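Retier open day — anyone else go?

nanusau_nick
Posted 9:14 pm

Took the 47 bus out to the Retier open day in Bukville because my sister-in-law had a spare pass and I had no dignity left to lose. They ran demos every half hour. We got the two-arm one, with Daranee Rungrueang doing the talking, and she was good, I'll give her that. She didn't say "revolution" once.

The task was stacking two cups. First they ran it in the simulator on the big screen, then they promised us the real arms after coffee. Coffee ran long.

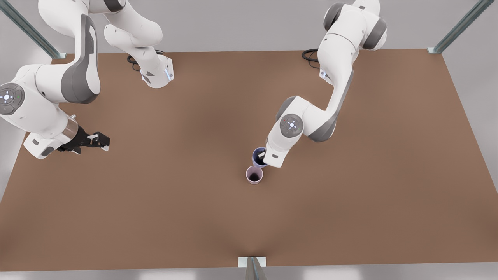 What got me was how long I stood there caring. Grown adults were leaning in. A man behind me whispered "come on, come on" at a cup.

gasket
Posted 9:31 pm

So you rode a bus to watch a cartoon of a robot pick up a cartoon of a cup. I can do that at home, and I have better snacks.

nanusau_nick
Posted 9:38 pm

The snacks were fine. There was a tray of something from Phuthong that I went back to 4 times.

pornthip_s
Posted 9:52 pm

Pornthip Sangkhawat here, I was helping at the door. We had 313 people through before lunch, which is why coffee ran long. Sorry about that. gasket, you test in sim because a bad idea in sim costs you a restart. A bad idea on the floor costs you a wrist.

gasket
Posted 10:05 pm

Sure, and then the real cup is slippery and the real table wobbles and you start over. I've sat through enough of these. The sim always behaves.

torque_and_tea
Posted 10:20 pm

It didn't behave in the noon session, if that helps. They ran it three times and dropped the cup twice. I trusted them more after that.

Still don't see why it needs two arms when one does the grabbing. I asked, and the answer was long and contained the word "roadmap."

pornthip_s
Posted 10:26 pm

The second arm is for the handover tasks. Those were on the afternoon schedule. I will pass on the note about "roadmap."

nanusau_nick
Posted 10:33 pm

I left before the handovers — last sensible bus. Did the real arms ever do the cups?

torque_and_tea
Posted 10:41 pm

Yes, around 3. Slower than on the screen. Got a round of applause, and the guy next to me filmed the whole thing with his thumb over the lens.

gasket
Posted 10:44 pm

OK, that one I'd watch.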